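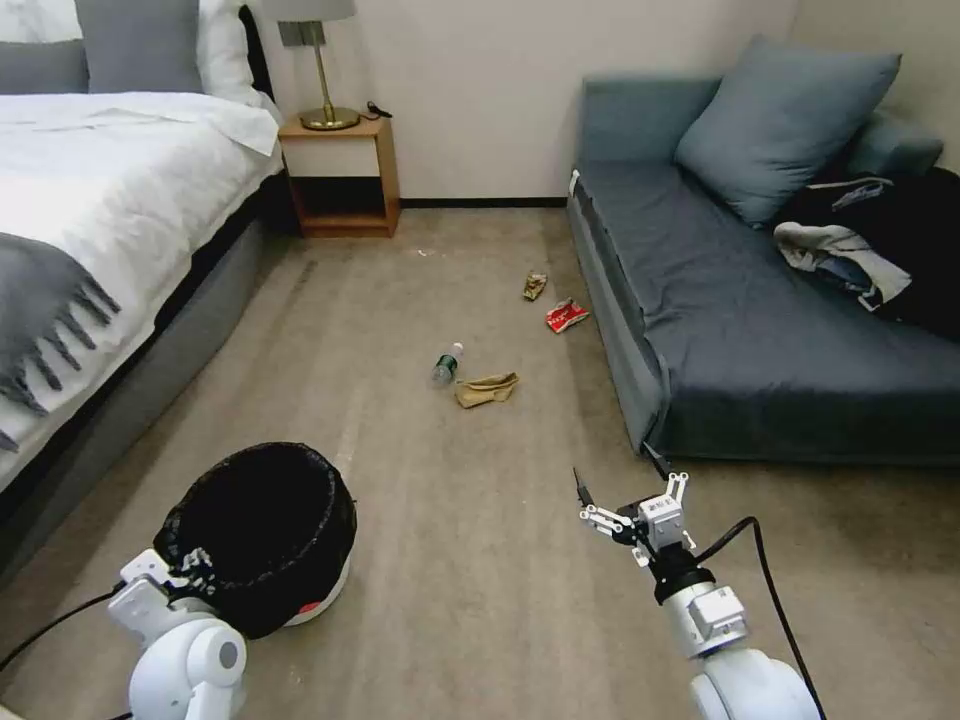
Can a deputy mayor sign council contracts while the mayor is on leave?

Asked by Rogelio Sebastian in Local Government

Our mayor in Skerine is on medical leave until September. The deputy has signed a road maintenance contract with a firm called Prudon. The town charter says the deputy "acts in the mayor's absence" but does not mention contracts. Is the signature valid?

3 answers

Amado Cruzado
Check two things. First, whether the charter or a standing order defines "absence." Some towns require written notice to the clerk before the deputy's powers begin. Second, whether the contract is over the amount the mayor can sign for without a council vote. A deputy acting as mayor normally has the same limit as the mayor, no higher. Ask the clerk for the notice and the minutes. If the notice was filed late, the council can usually ratify the contract at its next meeting.

Flirema
Same thing in my town. They ratified it, 4 votes against, took a whole evening.

Pärn
Depends on your state. Look at the section on vacancies too. Leave is not a vacancy, and the rules are different. In our code it is section 220, yours will have another number.

50 people found this page helpful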